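# Plantar fasciitis

**Plantar fasciitis** is a painful condition of the plantar fascia, the thick band of tissue that runs along the bottom of the foot from the heel bone to the base of the toes.

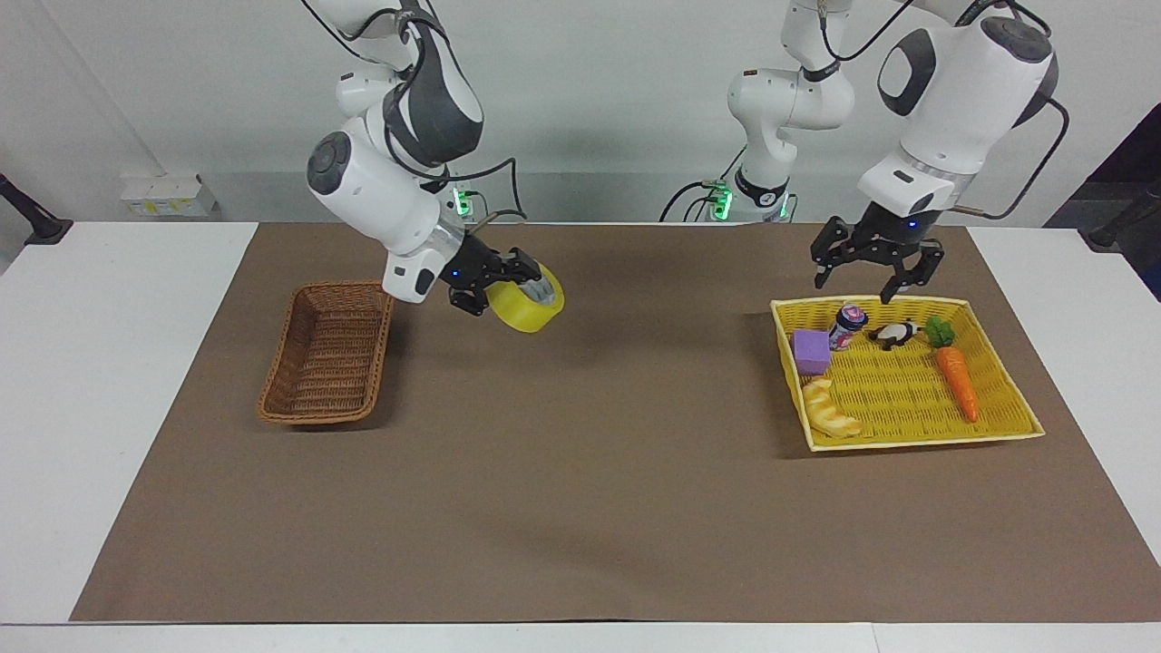

The pain is usually felt on the underside of the heel, slightly toward the inner side. It is sharpest with the first steps after getting out of bed or after a long period of sitting, then eases as the foot loosens up. It often returns toward the end of the day. The name ends in "-itis," which suggests inflammation, but tissue samples from long-standing cases mostly show worn and thickened fibers. Some writers prefer the terms *plantar fasciopathy* or *plantar heel pain*.

## Anatomy

The plantar fascia has three parts, of which the central one is the thickest and the most often affected. It supports the arch and tightens when the toes bend upward during push-off. This tightening is known as the windlass mechanism. The Achilles tendon attaches to the back of the same heel bone, and tight calf muscles can increase the load on the fascia.

## Causes and risk factors

The condition is linked to repeated loading. Commonly listed risk factors include:

- long hours of standing or walking on hard floors
- a sudden increase in running distance
- high body weight
- limited upward movement at the ankle
- flat feet or very high arches
- worn shoes with little heel cushioning

Heel spurs are often seen on X-rays of people with plantar fasciitis. They are also found in many people with no pain, and are not generally regarded as the cause.

## Diagnosis

Diagnosis is based on the history and a physical exam. Pressing on the inner front part of the heel usually brings on the pain, and bending the big toe upward may do the same. Imaging is not needed in most cases. Ultrasound can show thickening of the fascia, and an X-ray may be ordered to look for other problems.

Conditions that can be mistaken for it include a stress fracture of the heel bone, tarsal tunnel syndrome, and thinning of the heel fat pad. Numbness, swelling, fever, or pain that continues at night points to another diagnosis.

## Treatment

Most people improve without surgery, though recovery can take many months. First steps include cutting back on activities that bring on the pain, wearing supportive shoes indoors and out, and applying ice wrapped in a cloth.

Stretching is aimed at both the calf and the fascia. For the fascia stretch, the person sits with the sore foot across the opposite knee and pulls the toes back toward the shin until the arch feels tight. Strengthening usually takes the form of slow heel raises with a rolled towel under the toes.

Taping, heel cups, shoe inserts, and night splints are also used. Over-the-counter pain relievers may help for short periods. Steroid injections can reduce pain for some weeks, but carry a small risk of fascia rupture and fat pad thinning. Shock wave therapy is sometimes offered when symptoms persist. Surgery to release part of the fascia is reserved for cases that have not responded to other care.

## See also

- Achilles tendinopathy
- Metatarsalgia
- Tarsal tunnel syndrome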